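3/1/21 - candy sorting and jars, bench notes

Started on the candy shelf this morning before anything else, as Bodnár wants the counter jars settled by the end of March and I keep putting it off. The stock sheet says 2,918 pieces across everything we hold, wrapped and unwrapped. I don't trust it. The last full count was done by weight, and the lollipops were weighed with their sticks on against a figure taken from hard candy. I'll redo it by kind.

Set out on the bench for sorting: the pink tray and the small jars. The tray stays in the middle so both sides can reach it. Contents get tipped into the tray, picked over, and go back into the jar they came from unless there's a note saying otherwise. Chipped pieces go in the scrap tub under the sink. Please don't put them back in "just for now" - I found three like that in the Duren box.
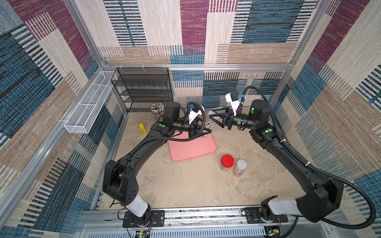 Lids next. We have been mixing them up. The red screw lids and the white patterned ones came in the same delivery from Povbridge, and I had assumed they were the same thread. They are close enough to start turning and then they bind. A bound lid feels tight, so people stop there, and then the candy goes sticky over a damp weekend. I tried every loose lid on the shelf on its own jar and on a wrong one. Write the jar number inside the lid in pencil, on tape. Marker comes off on the fingers.

Order 151 was the short one. Billed for 432 pieces, and by my tally we were 40 down. Sent a message to Prulthorpe with the tally sheet attached. They may say it was breakage. There was some dust in the bottom of the carton but nothing like 40 pieces' worth.

Lollipops are the awkward ones. Sticks up, heads down is how I've been doing it, because you can pull one out by the stick without handling the rest. The trouble is that the heads settle against each other at the bottom and the sticks lean whichever way they like. If the jar is too full, the lid pushes on the sticks and won't seat. Four or so to a small jar seems to be comfortable. I tried heads up as well, and the jar wanted to tip over when I set it down.

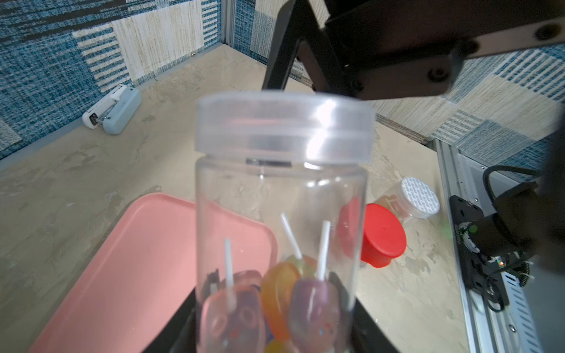 Ludivine Boyer thinks we should stop keeping lollipops in screw jars altogether and use a tall tin with a push lid. Her point was that every time somebody takes one out, the rest shift, and small loose candy works its way underneath and stays there until the jar is washed. She would also keep the pale flavors apart from the dark ones, as they pick up color where they touch.

I agree about the loose candy. Less sure about the tin - you can't see what's left in it, and the counter people will not open a tin to check. Could try one tin and one jar next to each other for the rest of March and see which gets emptied properly.

Still to do:
Wash the spare jars and dry them upside down on the rack, lids off.
Recount the orange ones, I lost my place.
Ask Bodnár if the Duren box is ours to open or if it's being held for them.
More pencil tape.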